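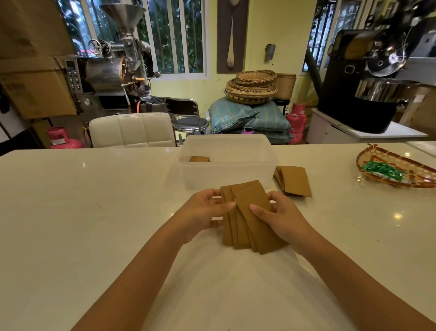
Tri de rectangles de papier kraft sur le comptoir de l'atelier de torréfaction Paucar, en février.

La société Indham ouvrait ses portes à l'heure du café, et c'est chez l'un de ses clients, le torréfacteur Paucar, qu'elle avait convié élus, artisans et curieux. Au programme : l'automatisation du conditionnement dans les petits ateliers, un sujet que l'entreprise présente comme mûr. Après un peu moins de deux heures de visite, on reste sur sa faim.

Le principe est connu. Indham filme des gestes ordinaires, ici prendre un paquet de papiers kraft, l'ouvrir en éventail, en poser un dans un bac en plastique, et s'en sert pour entraîner un logiciel baptisé Okik. Celui-ci doit ensuite piloter un bras, le Purkar, que la société espère placer chez les torréfacteurs, les herboristes et les confiseurs. L'enregistrement des gestes, montré en direct, n'appelle pas de reproche. Il est même assez plaisant à suivre, entre les deux torréfacteurs de l'atelier, l'un en inox, l'autre noir.

La démonstration du bras, elle, a tourné court. Sur 80 prises annoncées, le Purkar en a tenté une partie seulement avant que la séance ne soit interrompue pour « un réglage ». Il a saisi 3 feuilles collées ensemble à plusieurs reprises, sans que le logiciel s'en aperçoive. Le papier kraft glisse, se courbe, se superpose, et un employé habitué le sépare du bout du pouce sans y penser.

« Nous avons 1231 séquences enregistrées pour cette tâche, il en faudra davantage », reconnaît Yurani Villca, responsable des essais chez Indham. Combien ? Elle ne s'avance pas. Le taux de réussite obtenu hors démonstration n'a pas été communiqué non plus, malgré deux questions posées dans la salle – la seconde avec une certaine insistance.

Reste le prix. Indham évoque un abonnement de quelque 395 euros par mois, installation non comprise, pour une machine qui demanderait encore une personne à proximité. Un confiseur venu en voisin a fait remarquer que ses pochettes étaient préparées pendant que le café refroidissait, c'est-à-dire sans coût supplémentaire. La réponse a porté sur la pénibilité des gestes répétés, argument recevable, mais qu'aucun chiffre n'est venu appuyer.

Une nouvelle présentation est promise avant l'été, cette fois avec une série complète et des résultats affichés à mesure. Les inscriptions se feront auprès de l'entreprise.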